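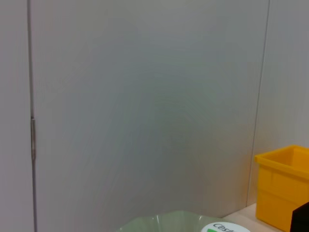 Category: Game Data / Tables

Plaroro item table

These files list all healing items from the role-playing game Plaroro, version 4. The table has 1,575 rows, one row for each item in each shop. Prices are in game coins.

Columns:
item_name, shop, price, hp_restored, max_stack

If hp_restored is empty, the item cures only poison or sleep. In the Surkmont shops, prices change after chapter 17, so these items have two rows.

Zineb Ezzat collected the prices and Folke Lindqvist checked them. Please report mistakes with the row number.

Last update: 11 May 2021

Contact | Back to top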